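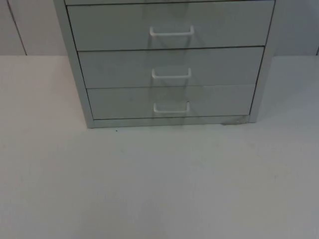
The gray drawer cabinet, and other news from the Erance workroom

Sunday, July 8, 2018

Hello again! If you've been following along since April you'll know the workroom has been a mess for pretty much the whole spring, and that I kept promising a page about the storage once I'd settled on something. Well, I've settled. It's the light gray metal cabinet at the top of the page, and I'm very happy with it (so far - ask me again when the ribbon collection moves in).

A plain gray cabinet, drawers shut

I wanted something boring, and I mean that as a compliment. Smooth flat fronts, one pull in the middle of each drawer, no trim and no fuss. The gray is only a touch darker than the wall behind it, so it sort of melts into the room, and after years of looking at my old orange bookcase that feels like a vacation. I do love how neat it looks with everything closed!

Where it came from

I went back and forth between two places. Hollenstein had a nice one at 1,358 dollars, which made me laugh out loud in the store, and then I found mine secondhand at the Zerkance warehouse for 34 dollars. I walked around the building once to pretend I was thinking it over, then went straight to the register. Getting it up the back stairs was a whole other story and involved a rolled-up bath mat, two rest stops and some language I won't put on this page.

What's going in it

The big plan is buttons. My last full count was 1,071, and that was before the jar from the Lultiso flea market, so the real number is higher and I'm not going to do it again until winter. Buttons get a drawer to themselves. Thread and bobbins get the next one, then scissors, tape measures and chalk together, because I always want those at the same time. I haven't decided about zippers. They tangle no matter what I do with them, and I'm tempted to leave them in their shoebox.

Labels, or no labels?

I keep changing my mind. I bought a pack of little card holders and then stood there holding one up to a drawer front for ages - it seemed a shame to stick anything on such a plain surface. For now I'm going without. If I open the wrong drawer more than a couple of times a day I'll give in and get the labels out.

Next up is the cutting table, which needs new feet and a good scrub. More pictures when that's done!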